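Search this site Search Clear

Category: Datasets > Workplace > Supplies and consumables

Lindis Stationery Log

A record of what four offices took out of their supply cupboards over 60 weeks. Paper, envelopes, pens, tape, batteries, labels, folders, printer toner, and a long tail of things that get ordered once and never again. The offices all belong to Lindis, which does scheduling and billing for small clinics. The log started as an ordering aid and was cleaned up for sharing later.

Version notes are at the end. This README replaces the older one, which described a column that no longer exists.

What is in the download

items.csv – one row per item type, with the item code, a plain name, a category and the unit it is counted in
draws.csv – one row per withdrawal
orders.csv – one row per order line placed with a supplier
sites.csv – one row per office

The files are comma separated, UTF-8, with a header row. Text fields are quoted only where they contain a comma. Line endings are Unix style. If you open draws.csv in a spreadsheet program, import the item code as text, or the leading zeros will go missing and the join to items.csv will fail on most of the pens.

Columns in draws.csv

draw_id – whole number, unique, not in any meaningful order
site – two-letter code, see sites.csv
week – week number counted from the start of the log
item_code – six characters, with leading zeros
quantity – in the unit given in items.csv
entered_by_hand – 1 if the row was typed in from a paper sheet, 0 if it came from the form

Times of day were recorded at first and have been taken out. With a small office and a time stamp it was too easy to work out who was taking the highlighters. Names were never in the form, although some people signed the paper sheets anyway, and those signatures were not copied over.

Sites

TR is Trimholm, the main office and the largest. DU is Durnness. GA is the office on Garg Street, which everybody calls Garg. The last, LX, is the overflow office that Lindis rented while the ground floor at Trimholm was being recarpeted. LX has its own code because its cupboard was stocked separately, but a lot of the people drawing from it were Trimholm staff. If you are comparing offices, add LX to TR or drop it. Do not treat it as an independent site.

Headcounts are given in sites.csv as bands. They were taken once, near the middle of the period, and were not updated when people joined or left.
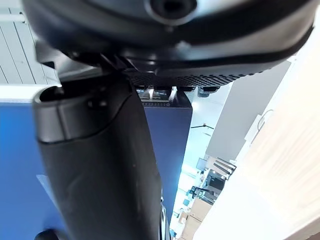 How the rows were collected

Each cupboard had a sheet of paper on a clipboard for the first part of the period. You wrote down what you took and how many. At the end of the week the sheet went to Trimholm and was typed up. Later on a short web form replaced the sheet, with the item picked from a list and the quantity typed in. Durnness changed over first and Garg last. Garg kept the clipboard next to the form for several weeks and used both, so there are duplicates in that stretch. The obvious ones (same item, same quantity, same week, one from each source) have been removed. Some that are not obvious are surely still in there.

People did not always write things down. We know this because orders and draws do not balance. For copier paper the gap is small, as paper is taken a ream at a time and somebody notices. For ballpoint pens the gap is wide. Treat the pen rows as a lower limit. The same goes for sticky notes and AA batteries.

Returns were allowed but hardly anyone recorded one. A return shows up as a negative quantity. Negative quantities that could not be matched to an earlier draw were checked with the office, and most of them were typing errors and have been corrected. The rest were left alone.

Units

This is where most mistakes get made, including by us. Envelopes are counted in boxes at TR and LX but were written down singly on the Garg paper sheets. They have been converted, with partial boxes kept as decimals, so a quantity of 0.1 for envelopes is correct and means what it says. Tape is counted in rolls everywhere. Staples are in boxes. Toner is in cartridges regardless of color, and the color is part of the item code.

Hanging folders come in packs from one supplier and loose from the other. The unit in items.csv is the single folder. When someone wrote "folders, 1" we had to guess if they meant one folder or one pack, and we went with one pack if the office had packs in stock that week. Those rows are not flagged. They should have been, and we may go back and do it.

Categories

There are 10 categories in items.csv. Paper, writing, filing, mailing, adhesives, cutting, printing, power, desk, and other. "Power" is batteries and extension leads. "Desk" covers trays, stands, wrist rests and the like. "Other" is large and untidy. It includes tea lights, a door wedge, lanyards, and a quantity of bubble wrap that probably belongs in mailing.

The categories were assigned by one person in an afternoon. If yours would be different, the plain names are clear enough to redo them.
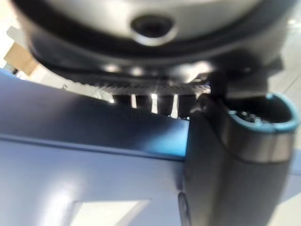
Underside of the housing, with light showing through the slits.

Known problems

Weeks with a public holiday are not marked. They are easy to spot in the Trimholm rows and harder to spot elsewhere.

Item codes were changed once, when the main supplier renumbered its catalog. Old codes have been mapped to the new ones. A few items had no match in the new catalog, and these keep the old code with the letter Z in front.

The toner figures for Durnness drop to nothing partway through. The printer there was moved to a service contract and toner came with it, so it stopped passing through the cupboard. Printing did not stop.

One order for Garg was placed twice and sent back once. It appears in orders.csv as two lines, and the return is in the notes column. If you only sum the quantities you will come out high on labels.

There is no price column. Prices came from an agreement with the supplier that we are not free to publish. Please do not ask for them by email – the answer will be the same.

Storage and how it affects the numbers

What people take depends a good deal on where it is kept. At Durnness everything sat on open shelves by the kitchen door. Trimholm had cabinets with doors, some of which locked, and the locked sections held toner and batteries. You had to ask for the key. Draws of batteries per person are much lower at Trimholm than at Durnness, and the key is the likely explanation, though we have no way to test it with this data.

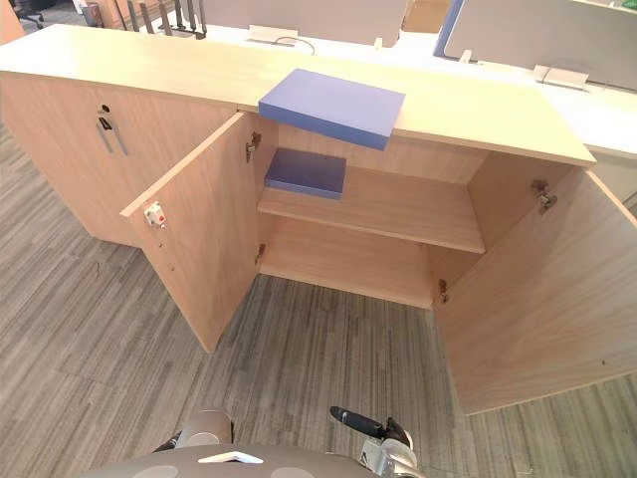
Garg moved its stock twice. The first move was from a hallway closet to the back of the meeting room, and draws fell for as long as the supplies stayed there. People did not want to walk in on a meeting for a glue stick. After the second move, out to the main floor, draws went back up. The weeks of both moves are in the notes column of sites.csv.

Labels on shelves changed too, and we did not log that. If you are interested in how labeling or layout changes what gets used, this log will give you ideas but it will not settle anything.

What it has been used for

Inside Lindis the log is used to set reorder points. An item is reordered when the stock falls below a fixed number of weeks of average use. This works well for paper and envelopes and badly for anything seasonal, such as wall calendars and tax folders.

Outside, it has mostly been used for teaching. It is a decent size for a first exercise in joining tables and it has real dirt in it. It is too small and too local to say anything about offices in general.

Do not use it to rank staff or teams. It cannot support that, and it was not collected for it.

Loading it

Any CSV reader will do. Read item_code as a string. Join draws to items on item_code and to sites on site. Orders join the same way but have a date column in place of a week number, so you will need the start date in sites.csv to line the two up. A draw in the same week as an order may have come from the old stock or the new.

Changes

January 2022 – removed the time column, fixed the envelope units for Garg, added LX to sites.csv
Before that – two versions that were only passed around inside Lindis

Terms

Free to use, copy and change, including in paid courses. Say where it came from. If you publish a cleaned version, please give it a different name so the two do not get mixed up.

Maintained by Savita Katiyar. Corrections are welcome, above all from anyone who worked at Garg in the clipboard weeks and still has a sheet or two in a drawer.

Contact | Terms of use | © Lindis | Back to top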